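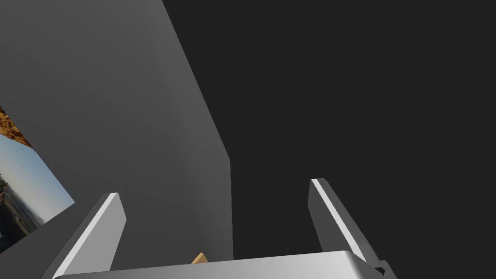 ## Seventeen hours on a cooling system

I've finally done it - the old Westano has a new radiator, new hoses and a thermostat that opens when it should! I started in September and told everyone it would be one afternoon. It took 17 hours, mostly because the lower hose had welded itself to its stub and I was too stubborn to cut it.

The radiator is an Unetska, a bit thicker than the standard one, so the fan had to move forward by 12 mm. I made spacers for that and I'm daft with pride over them.
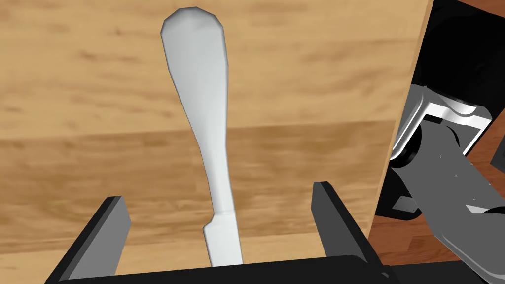
Gasket scraping was the job I'd been dreading. The old thermostat gasket had gone like biscuit, and every scrap has to come off before the new one will seal. Please don't grab a metal scraper, the housing is soft alloy and it marks if you so much as look at it. Even a plain table knife like the silvery one in the picture, lying there on the pale wood, would be too hard for my liking. I used a plastic blade and a lot of patience, and it came up lovely.

Filling it was great fun (I mean it). Heater on full, nose up on the ramps, then squeeze the top hose until the bubbles stop. I've driven 107 miles since and the needle sits just under halfway, even in the queue at the Rerkolix roundabout.

Next up is the water pump, which has started to weep a little when it's cold.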